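Simulation should come first, and the club should stop apologizing for it

2026-09-22

Writing this fast, between the end of club and the last bus, so forgive the mess. I want it down before I cool off and get polite.

We had the season planning meeting this afternoon. Same argument as June. Do the new kids get to touch the real arm on day one, or do they spend the first stretch of the year in the simulator. Rodel Yap says real arm, day one, or they quit. I say simulator. We both got loud. Rodel is a better coach than me in most ways and I'd like him to read this and be annoyed by it.

His case first, because it's a decent one. Kids sign up for robotics club because of the robot. They walked past the display table at the Pirevby open house and saw a thing move. Then they show up and we hand them a laptop. A laptop! They have laptops all day. He remembers the year we lost half the sign-ups before the leaves were down and he blames the laptops. Maybe. I blame the room, which had no heat and smelled like the pottery kiln, but fine, maybe.

Now mine.

We have one arm. One. It belongs to the school and it lives in a locked cabinet and it took us 400 dollars of bake sale and car wash to replace the wrist motor after somebody drove it into the table at full speed. I'm not mad about the wrist. Wrists break. What I'm mad about is that for the whole time we waited on the part, there were kids sitting in a circle watching a dead machine, and we called that hands-on learning. Hands on what.

A shared machine has a line. Do the math on any Tuesday. Each kid gets a few minutes, and those few minutes are spent being scared of it, because everyone's watching and everyone knows about the wrist. So the bold ones drive and the careful ones hold the clipboard. Year after year. You can guess which kids end up on the clipboard and you can guess who comes back for a second season.

In the sim there's no line. Everybody drives. You slam the gripper into the floor, you hit reset, you do it again. Florante Cabanatuan, who was the most nervous kid I've ever had in that room, ran 200 resets in one sitting last spring. I know because the log told me. He wasn't failing 200 times either, a good chunk of those were him just seeing what would happen. What if I approach from the side. What if I come in with the fingers too wide. That's the work! That's the whole job, and on the real arm he would've gotten 2 tries and a pat on the back.

The other thing is the camera. We use the view from behind the gripper for the first unit, so what the kids see is what the hand sees, more or less. No nice overhead shot of the room. They hate it. They get lost constantly. They rotate the wrist, the whole world swings, and they have no idea if they're facing the wall or the floor or what.
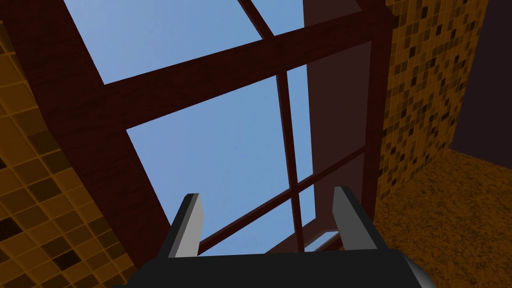 And getting lost is where I think the real teaching is. A kid on the real arm never has to think about where the camera is, because they can just stand up and lean over and look with their own eyes. So they steer by their eyes and then we ask them to write a program and the program has no eyes, only the one camera bolted where it's bolted, and they're stuck. Every year. I watched a whole team at the Stillberg meet last season stand there, totally sure their robot "could see" the block. THEY could see the block. The robot was looking somewhere else.

Kids who come up through the wrist view don't make that mistake. They ask the right question first, which is what's in view right now. Boring question. Wins matches.

Ok, the objections, quickly.

"The sim isn't real." Right. Nothing slips the way it slips on a table. Friction in ours is basically a guess somebody typed in. Cables don't snag, because there aren't any cables. I tell the kids this the first day and I tell them again when we move to the cabinet, and their first session on the real arm is always humbling, and good. I want them humbled by physics. I don't want them humbled by not knowing which way is left.

"The rooms are silly." Somebody's parent said this to me, that it looks like a video game with all the odd furniture and tile. Yes. We load different rooms on purpose. If every lesson happened in the same gray box the kids would learn the gray box. I had one group last year who had memorized the exact spot of the block and just played back the motions, and it looked brilliant until I changed the room and it fell apart in front of everyone. I should of changed the room sooner. My fault, not theirs.

"Parents want to see a robot." Sure, and they will, at the winter show. I'm not running the club for the hallway.

"It's cheaper so you're making excuses for being broke." This one stings because it's partly true. If we had ten arms I'd probably argue less hard. We don't have ten arms. The Tiongson grant was 2000 dollars and it's going to have to cover travel and entry fees and the laptops nobody wants to look at. Given that, I'd still choose this order even with more money. Sim, then arm, then both side by side for the rest of the year. I'd just make the first part shorter.

Which is the compromise, I guess, and I said so at the meeting but badly and too late, after people had started putting chairs up. A short first block on the sim. Real arm out of the cabinet and running where they can see it the whole time, an older student driving, new kids allowed to ask for anything. Then a swap, and EVERYONE drives, by list, no volunteering, so the clipboard kids get the same minutes as the loud ones. Rodel can run the list. He's fair about that stuff, fairer than me.

What I won't go along with is the tone. The way we say "just the simulator," like it's the kids' table. We said it at the open house. It's on the flyer, "students begin with simulation before moving to real robotics." Real robotics! People get paid to do this exact thing. Loltinex, where two of our graduates interned, had them in a simulator the entire summer and they never laid a finger on hardware till the last week. They didn't come back feeling cheated. They came back kind of insufferable about it.

So change the flyer. That's my one actual demand, it costs nothing and I'll do the printing. Strike "before moving to real robotics" and put in what they do: drive, crash, fix it, drive again.

And someone please check the cabinet key, I think it went home in my coat agian.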